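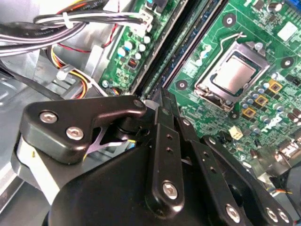

I joined the choir at our chapel in Setdale three years ago, mostly for the biscuits, and somehow I'm now the person who looks after the hymn list. It's a lovely job and a maddening one. Everybody has a hymn they can't bear and another they want at their funeral, and quite often it's the same hymn as somebody else's, the other way round! My own head on a Saturday night is like the inside of a desktop computer with the side off, green motherboard and all, and me reaching in hoping to touch the right bit.

When I started, we were singing the same 32 hymns over and over. Good ones, mind you. But our red book has more than 300 in it, and I'd turn the pages during the notices and wonder who'd last sung number 214. So in September I asked the minister if we could try one unfamiliar hymn a month, and he said yes before I'd finished the sentence (I think he was bored too).

The first was a harvest hymn to a tune called Beditz, which none of us had heard. It goes up where you expect it to go down, and the whole back row went down anyway. We sang it again at the evening service, slower, and by the last verse people were looking up from their books. A woman I hardly know caught me by the coats and said the third verse had been exactly what she needed that week. She didn't say why and I didn't ask.

Since then I've learned a few things. Let the organ play the tune right through before anyone opens their mouth. Put the new one in the middle, between two old friends. And never, ever change the tune to a Christmas carol - I did that once and I'm still hearing about it over the washing-up.

I used to think of hymns as the gaps between the proper parts of the service, a chance to stretch your legs. Now I catch myself muttering verses at the bus stop, and some mornings that's the nearest I get to praying. Next month we're trying a Lent one in a minor key. The back row has been warned.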